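Home About us Courses Room hire Contact
Search this site... Go

About Lerura

Lerura is a small evening school for people who want to learn bookkeeping, stock keeping and the office side of a small business. We are on the second floor at 16 Watkins Street in Hernport, over the bakery. The entrance is from the yard.

The school was started by Drita Jurić and Krešimir Karagiannis, who before were keeping the books for shops and small workshops in the town. Many owners asked them the same questions every spring, so they began to teach on Saturday mornings in a borrowed room with eight chairs. The first group stayed together for a whole winter, and three of them are still our friends and send us their new employees.

Today we have 421 former students. Most of them work in Hernport or in the villages on the Jorkari side of the river. Our groups are never bigger than 16 people, and we don't plan to change this, even when the waiting list for the November course becomes long. 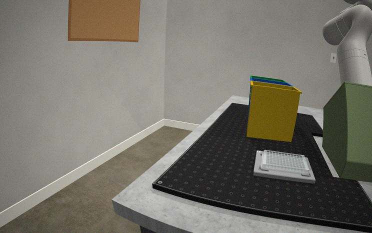 Green box on a black perforated mat, computer rendering.

Our teachers all have other work during the day. Khalil Chidiac teaches payroll and taxes. Imani Boateng has the stock keeping course, where students learn to make an inventory, to write a clear delivery note and to find the mistake when the numbers on paper and on the shelf are different. Rok Yordanov is in the office and answers the phone after 4 p.m. - please let it ring a little longer, he is often in the copy room.

The basic course costs 340 for the full term, with the workbook included. You can pay in two parts. If you have lost your job, please speak with Drita before you register, we keep two places in each group at half price.

We teach in English, but questions in other languages are also welcome during the break. Coffee is free, and parking in the yard is possible after the bakery closes.

This website uses cookies to remember your settings. Accept Read more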